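OK I have been meaning to write this up since March and my coffee is still hot, so. A thread on what it's like when a robot arm joins the prep room at your job!

I work at Carrasco, we do catering. Big trays, big parties, a truly silly amount of glassware. Our arm showed up in the spring and we call it Vemis – that was the name on the project folder and it stuck.

First thing people ask: did anyone lose their job? No. There were 15 of us before and there are 15 of us now. What changed is who does what, and when.

The old way, whoever came in at 4 in the morning set out bowls. Just bowls. More than 66 on a wedding day, lift, turn, put down, repeat. My wrists remember every one of them.

Now Hanyu Qian runs that station. She used to be on the bowl shift with me, and these days she teaches the arm where to grab and how hard. She had zero background in this! Two weeks of training and a lot of sticky notes.

And she's good at it because she carried bowls for years. She knows you go for the rim, and she knows when a grip looks wrong before anything slips. The setup folks from Drandik ask HER questions now. I love that so much.

Clear glass is the hard one, by the way. Steel pans, easy. Clear glass on a white table is mostly a few bright streaks and a gray line, and the arm's camera has to make do with that.
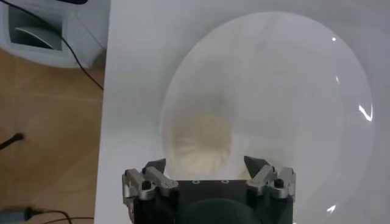
Vemis's view of a glass bowl, fingers open

Stuff I don't love: the room is louder, and the morning chat is kind of gone with only two of us on early. Sebastián Vergara brought that up at the shift meeting, so we moved breakfast to when everybody's in. Big improvement, also there are eggs.

Next up is stacking, which Hanyu wants to try with the small bowls first. I've asked to learn the station too and I start with her next month – will post how many sticky notes I go through!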